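07/09/2024

I closed the books on the first full year of my own practice last week, and a few people from my law school class have asked how it went, so I am going to write it down once and send them the link.

Some background. I spent eight years at Flarkach, most of it in the commercial lending group. I drafted loan documents, reviewed other people's loan documents, and for one long stretch I did almost nothing except estoppel certificates for a shopping center portfolio. It was a good job. I left in February of last year and rented one room over the hardware store in Doltum, where I grew up, and hung up a sign that says wills, probate, and small business.

## The money

I made less. I had planned to make less, and my spreadsheet was close for the first half of the year and too hopeful for the second. The fall was slow. People in Doltum do not want to talk about their wills between Halloween and New Year's, and then in January all of them do.

My biggest regular costs are malpractice insurance, rent, and research software, in that order. The software was the one I got wrong. I signed up for the full plan that I was used to having at the firm, and by the third month I could see that I was using the state forms, the probate code, and very little else. I switched to the cheapest tier. If you are opening a small office, start there and move up if you have to.

I opened 60 files over the year. Around 554 of my hours were billed, and I know that sounds low to anyone still at a firm. A lot of my work is flat fee now and doesn't show up in that number. A simple will is a flat fee, and so is a small LLC with a short operating agreement. I still bill by the hour for probate when there is any kind of dispute, and for the occasional lease.

## Working from two places

The office is where I meet people. Most of the drafting gets done at home, after dinner or early, with whatever is already on the counter pushed over to one side. 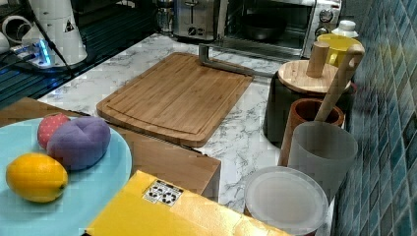 *Toy food on the blue plate.*

I did worry about confidentiality with this setup, and I would tell anyone else to worry about it too. No paper files leave the office. The laptop is encrypted and locks after two minutes, and client calls happen in the office or in my car. I had to write all of that into a policy for the insurance application, which was annoying to do and has been useful to have. When I get lazy I can go read my own rules.

Original wills do not stay with me overnight. The client takes the original home the day it is signed. At Flarkach the old partners kept them in a vault, and when the vault was cleaned out there was a whole drawer of originals for people the firm could not find. I don't want that drawer.

## What people come in for

I thought I would be writing wills for retired couples. I do that, but a bigger share than I expected is people in their forties who have just buried a parent and have a shoebox. The shoebox has a car title in it, a life insurance policy from a company that has changed its name, and a deed that still has a grandparent on it. Half the work is sorting. I charge for that at a lower rate, and I tell people they can do it themselves if they would like to, and I give them a one-page list. A few have taken the list home and come back with everything in envelopes.

Deeds are the real problem in this county. Families have been passing land down without probate for generations, and it all works until someone wants to sell or borrow. I had one tract with so many heirs that the affidavit ran onto a third page of signatures. It took most of the spring. I underquoted it badly, finished it at the price I had quoted, and changed how I quote them.

The business clients have been steadier. Most came through Caputo, the bookkeeping office across the square, and they mostly need small things on short notice. A contract for a subcontractor. A letter to a customer who has stopped paying. Someone wants to buy out a brother-in-law. I like this work more than I thought I would.

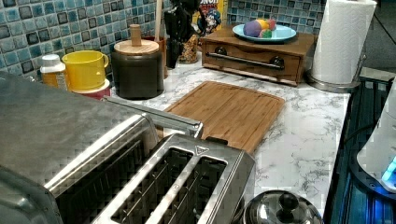

The part I was least ready for was collecting. At the firm a whole department sent the invoices and I never saw a late one unless it was very late. Now I send them, and I am the one who has to call. For the first six months I didn't call, and I let a balance of $743 sit until the client moved out of state. I have not seen it. Since then I take a retainer on every hourly matter, and I ask for flat fees at signing. One person walked out over it. Everybody else got out a checkbook.

## The clinic

I also said I would write about the Skurkska Fund, since two of you asked. It is small. It pays filing fees for people in the county who qualify for free legal help but still get stuck on court costs, and it runs a clinic one evening a month in the library meeting room. I do simple wills and powers of attorney there. Other lawyers cover family law and evictions when they can make the drive.

I went into it thinking of it as a way to be known around town, and I won't pretend otherwise. It has brought me close to no paying clients. I have kept doing it anyway. The forms are simple, the people are glad to have them finished, and it is the only time in the month I see other lawyers in person. I had not understood how much I would miss having someone down the hall to ask whether a clause looked right. We stand around for half an hour afterward and ask each other those questions.

If you are licensed here and would like to take a turn, the sign-up sheet is at the library desk. You need your own coverage or you need to be added to the fund's, and adding you takes about two weeks.

## Next year

I am raising the flat fee for wills a little and leaving the business rates where they are. I want to hire someone part time for the phone. I missed calls every time I was in court, and a person whose mother has just died will not leave a voicemail, they will call the next name down.

I still need to do something about the website. My bio on it is the one from Flarkach with the last paragraph deleted, and it says I advise regional lenders on secured transactions. I have not advised a regional lender on anything in over a year. I have started a new one twice and both times it came out sounding like an obituary. Send me yours if you have one you can stand.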